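Can a robot put away kitchen stuff on its own yet?

Asked by Loan Hứa – Monday, November 8, 2021

My mother has trouble lifting things since June. Is there a machine that will unload a rack and put things in a cabinet? Budget is not the first question.

Answer 1
No. Get a vacuum robot and wait.

Answer 2
Not for a home. I spent 11 weeks on the Kendik simulator at Ledesma, running one household task. Moving a rack sounds easy – it took 300 tries to get settings I liked, and those were for one room.
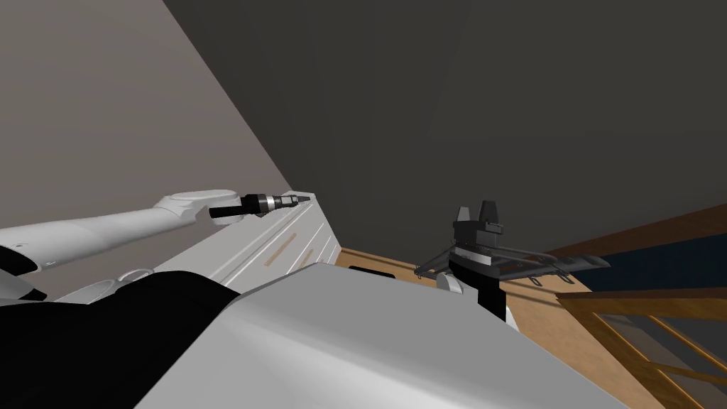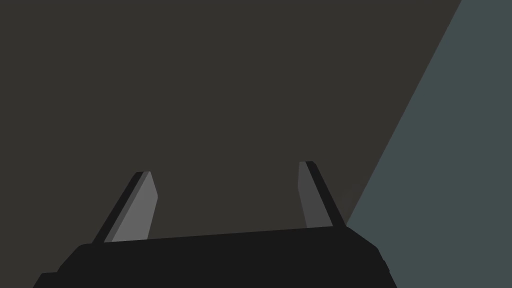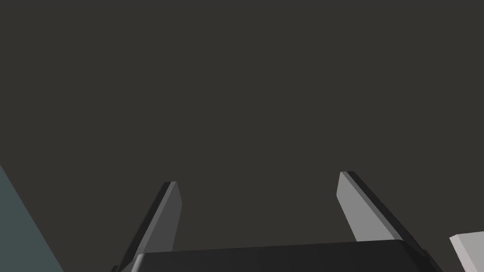
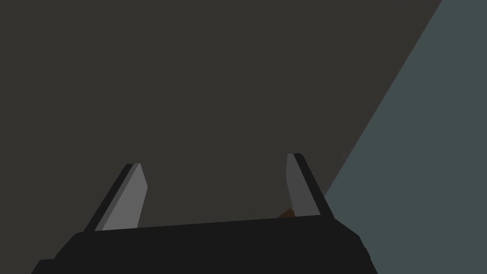

Simulated, all four.

Your mother's kitchen will differ from any test room, and that is the main problem. Software tuned for one cabinet can fail on the next. Grip is the other one. The gray rack in the first view has thin bars and small hooks, and parts like that are hard to plan a grasp for. I would look at pull-down shelves for now.

Answer 3
Ganen had a video of one folding towels I think? Never saw a price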